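27th October, Friday

Poetry workshop, back room at Doležal. Five of us this time, Žofie Malý in the chair. Started late because the door code had changed. Notes mostly on my own piece and on the order of the pamphlet, the rest I'll type up when I have everyone's drafts back. 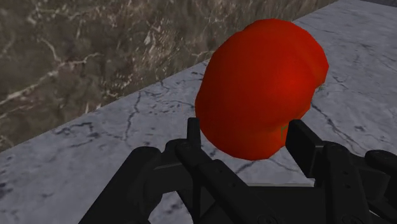
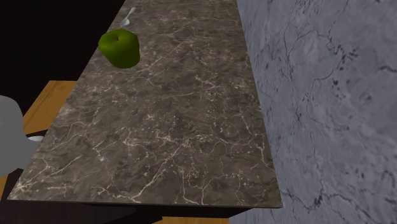

Red pepper between the fingers, green apple on the marble.

**Warm-up.** Ten minutes, one object, no color words. Mine came out flat. I kept reaching for "like" and crossed out four of them. Ctibor wrote two lines and stopped, and they were better than my whole page. Keep the exercise, but try it next time with a verb limit as well.

**My draft, "Ferry at Rellton."** Third version. Comments as I got them down:

- Stanza 1: the father's coat comes in too early. Žofie wants the water first. Tried it aloud her way and the sentence runs better, but I lose the rhyme with "boat," which I wasn't sure I wanted anyway.
- Stanza 2: "grieving gulls" has to go. Everyone marked it.
- Stanza 3: the line break after "and" – two for, two against. Leaving it in for now.
- Last stanza explains what the third already did. Ctibor put a pencil line through the final couplet and read the poem without it. I think he's right. Check again in a week when I'm less annoyed.

Length is now 29 lines if the couplet goes. Wait, no, count again from the clean copy, I was reading off the sheet with the old stanza still in.

**Ctibor Šimko, "Inventory."** A long one about clearing his aunt's flat after she died. He has moved it from past to present tense since the last meeting. Present works for the kitchen and the stairs. It doesn't work for the phone call, where we can't tell if she is alive. Suggested he leave the call in past and set it in from the margin. He also has a run of short sentences in the middle that all start with "Her." Žofie liked this and I didn't. He is keeping it.

**Pamphlet.** Working title is still *Drernus*, after the village in the opening poem. Dramier will print it if we get the file to them by the end of February. They want no more than 60 pages including the front matter. We have 129 poems in the folder, counting the duplicates and the ones people have quietly withdrawn, so the cutting has to start now.

Agreed so far:

- no more than 5 poems per person
- no section titles
- the translated pieces go in with the originals facing, if they fit
- long lines get turned over with an indent, same depth all through

Not agreed: whether to arrange by author or mix them. I would mix them. The school poems sit well next to the election ones and would be lost if they were kept in separate batches. Žofie thinks readers will want to stay with one voice for a few pages. She is going to lay both orders out on the floor and write down the first lines so we can compare.

**For me to do**

- retype "Ferry" without the couplet, keep the old one in the folder
- find a plain word for the gulls
- send Ctibor the copy with my marks on it, he left without it
- ask Dramier about paper, and if the facing pages can share one page number
- bring the blue folder, not the green one

Next meeting same room. Žofie has the new door code.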